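Mallonard library to stay open through winter roof work

The public library in Mallonard will stay open while its roof is replaced, the town said this week. Work begins in November and is expected to last until the end of February.

The main reading room will close for part of that time. The children's section, the front desk and the two meeting rooms on the ground floor will keep their normal hours, apart from a short closure in December when the crane is brought in.

Library director Gerasimos Karras said the town had first planned to shut the whole building.

"We looked at closing for the season and moving the most-used books to the school," Karras said. "The school didn't have the space, and a lot of people here come in for the heat and the internet as much as the books. So we asked the contractor to work in sections."

The contractor, Moschos Roofing, will start at the north end of the building, above the storage rooms, and move south. The reading room sits under the last section. It is due to close in early January and reopen when the work is finished.

The roof dates from the building's last major repair and has leaked in several places for the past three winters. Last March, water came through the ceiling above the local history shelves and 128 books and bound newspapers had to be taken out to be dried. Most have gone back on the shelf. The worst of them, mainly property maps and church registers, are still with a paper conservator in Sultden.

Karras said the library had been moving buckets around the building for too long.

"Staff would come in early after a heavy rain just to check," he said. "There's a list taped up in the office of where to look first."

The new roof will be standing-seam metal over new insulation. The town expects heating costs to drop, though it has not put out a figure. Two skylights over the stairs, both of which leak, will be taken out and covered. A third, over the reading room, will be replaced. Several people at the September town meeting had asked for that one to be kept.

What moves, and where

The library has 2,506 items in its local history collection, and all of them will be stored off-site from the end of October. Readers who need something from the collection can ask at the desk and should allow three working days. Items will be brought over on a fixed run twice a week and can be read in the small meeting room, but cannot be borrowed.

Large-print books and audiobooks will move to shelves near the front door. Fiction stays where it is until January, when the authors from A to K go into the hallway and the rest are boxed. Boxed books can still be requested through the catalog.

Newspapers and magazines will be next to the children's section. Karras asked adult readers to be patient with the noise in the afternoons, when the after-school group is in.

The public computers will be cut from ten to six during the reading room closure. Sessions will be limited to an hour when others are waiting. The printer stays, and the price per page does not change.

Parking and access

The rear parking lot will be fenced off for the full length of the job. Drivers can use the lot behind Verneo Hardware on the opposite side of the street, which has agreed to set aside spaces during library hours. The two accessible spaces will be moved to the front of the building, on Church Street, and a temporary ramp will be put in beside the steps.

The book drop is moving too. It is now by the back door and will be placed to the left of the main entrance before the fence goes up. Books returned overnight will be checked in the next morning as usual.

Scaffolding will cover the front of the building for part of December and January. The main door will stay in use under a covered walkway. Loud work is to stop by 4:30 p.m., and the contractor has agreed to pause during the adult reading exams held in the large meeting room in January.

Cost

The town set aside money for the roof in this year's budget and will cover the rest with a state building grant. Residents voted for the plan at the September meeting after a short debate, mostly about whether to keep the old slate. Slates in good shape will be taken down by hand and sold in lots of 300, with the money going back into the repair fund. Anyone who wants a lot can leave a name at the town office.

Late fees will be waived while the reading room is closed – Karras said it seemed fair, given how often people may find the shelf they want behind a plastic sheet.

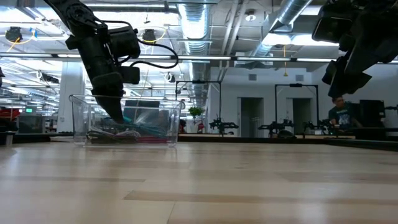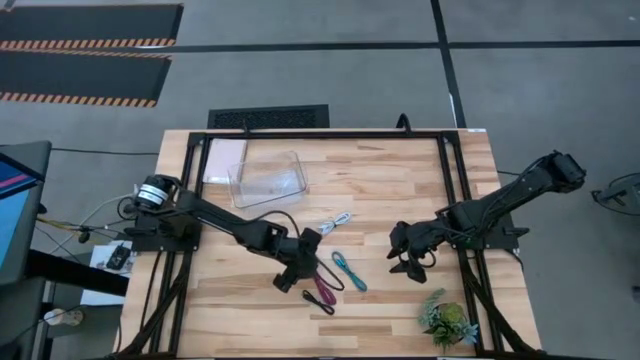
Dates to note

End of October: local history collection moves off-site.

November: work starts at the north end. Rear lot closes.

December: full closure for two days while the crane is in place. The exact days will be posted on the front door and on the town website.

Early January: reading room closes.

End of February: work due to finish.

Questions about loans and requests should go to the front desk. Questions about parking or noise should go to the town office, which is open until 5 p.m.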